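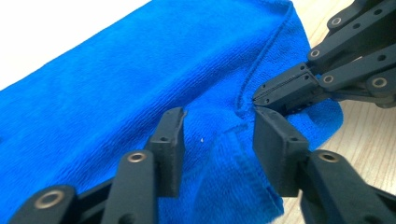
*Microfibre bleue, pliée sur elle-même.*

Je vais me fâcher avec la moitié de ma famille, tant pis : une serviette en microfibre, ça se plie, et ça se plie bien. Chez nous, la doctrine a longtemps été le tas. On sortait le linge, on jetait les microfibres en boule dans le bac sous l'évier (« c'est pour le ménage, on s'en fiche ») et on refermait vite la porte avant que ça déborde. J'ai vécu comme ça des années, et je n'en suis pas fière !

Ce qui m'a fait changer d'avis, c'est un lot commandé chez Wiltex, du 400 grammes au mètre carré, bien épais, bien moelleux. Les vieilles lavettes toutes fines, on pouvait les tasser à coups de poing. Celles-là, non — elles gonflent, elles prennent leurs aises, et deux suffisent à coincer le tiroir. J'ai essayé le pliage en trois, puis le rouleau, très joli sur les étagères des autres, qui chez moi se déroulait dès que j'avais le dos tourné. Je suis revenue au bête pliage en deux, et encore en deux, ourlet contre ourlet.

Car tout se joue à l'ourlet, j'en suis persuadée. On attrape le coin, on suit la couture, on rabat. Si on part du milieu, la microfibre fait des vagues et on recommence. 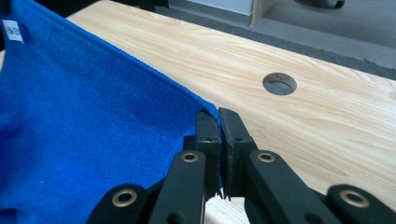

Talukder m'a écrit là-dessus que je perdais mon temps, qu'une lavette pliée essuie exactement comme une lavette froissée, et que le coin bien pincé, c'était bon pour les draps. Je comprends l'argument. Sauf que je ne plie pas pour l'essuyage ! Je plie pour le matin, quand le café a débordé et que je veux tirer une serviette du tiroir sans en faire tomber quatre autres.

Et puis on peut bien aimer le geste. Passer le plat de la main sur les bouclettes, chasser un pli, poser ça sur la pile... ça me prend le temps d'une chanson, et la table est débarrassée.

Reste la question de l'étiquette, dedans ou dehors. Moi je la mets dedans, et je ne suis pas prête à en discuter.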